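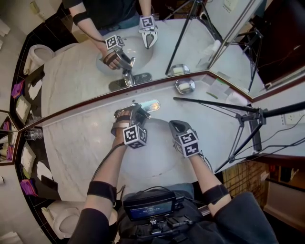 From: Hryhorii Bilyk
Date: 16 March 2025
Subject: Re: [rulberg-house] Guest bathroom, what to put out

I went over the guest bathroom at the Takimau Street house. Answers are under the quoted part.

> Before the April bookings start I'd like one list for the guest
> bathroom. Do we keep the glass soap dish or switch to a pump bottle?
> Also, what are people using on the marble? The last bottle
> of Koval left dull spots on the counter in the other house.
> And do the towels stay on the ledge or go in the cabinet?

Keep the dish. It's round, it sits behind the basin under the mirror, and a small white bar fits in it fine. A pump bottle costs more to refill and drips on the marble. Put out a new bar for each booking.

Koval is acidic, so please don't use it on either vanity. I use plain dish soap, 2 drops in 500 ml of warm water, and a soft cloth. Same for the faucet. Wipe around the base of it and dry it right away or the chrome spots. Dry the back edge of the basin too.

Towels stay on the dark ledge to the left, folded, with the purple ones together and the white one next to them. The drinking glass goes in the corner where the mirrors meet. Wash it every time, even if it looks clean.

For the mirror, spray the cloth and keep the liquid off the wood border. The side panel needs doing as well.

We have 6 bars of soap left. I can order more with the next paper goods if someone tells me by the end of the month.

Hryhorii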